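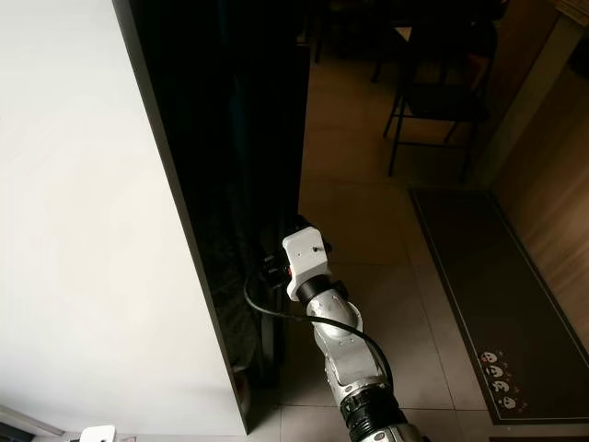

Glossy black glass next to plain white. I go back and forth on this combo daily.

OK so, thread on picking colors for our place, since I've spent most of December with paint chips stuck to my shirt (we close on the Prurkton condo next month!!)

1/ Start with the floor. I started with cabinets and had to throw out every decision I'd made. The floor is staying, it's a warm oak, and it fights with every cool gray I bring home.

2/ White is a trap. Clurnow has 44 whites on one rack and I swear half are the same can. I bought seven samples. Two went pink by 4 pm.

3/ Siamak Najafi painted his whole kitchen black last year and I was so jealous, so I asked him for the real story. He loves it at night and wipes it down every single morning.

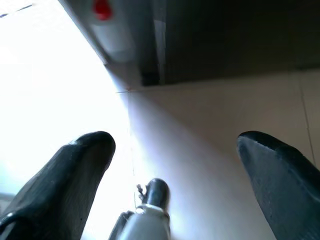 4/ Next up, matte vs. gloss. The lady at Paracha told me matte hides everything and I believed her for a week! It does kill the glare, but look at that charcoal surface up close, with the faint scuffs and the little pale specks. Gloss gets fingerprints, matte gets those. Pick your chore.

5/ Budget check: I set aside $900 for paint and hardware. The Fudo drawer pulls I wanted would've eaten over half. Went with plain ones and I'm fine, I'm fine.

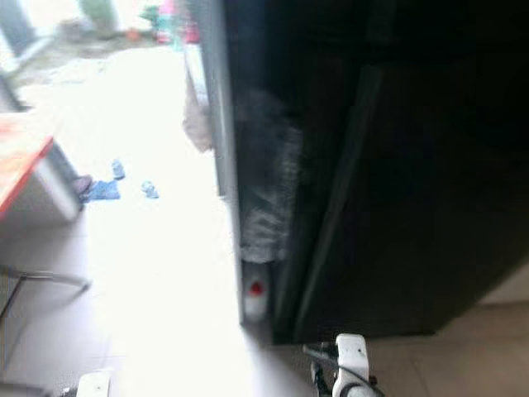
6/ Trim is what I keep changing my mind about. I want dark doors, my mom wants everything cream, and we've both dug in. What's winning me over is a thin line of metal where dark meets light, like the skinny silver-grey strip beside that nearly black panel. And the beige-pink fabric hanging there is so pretty with it?? Curtains, maybe.

7/ Lenni Riihimäki says go green and stop asking people. Anyone have a dark green hallway? Send pics, good lighting and bad lighting please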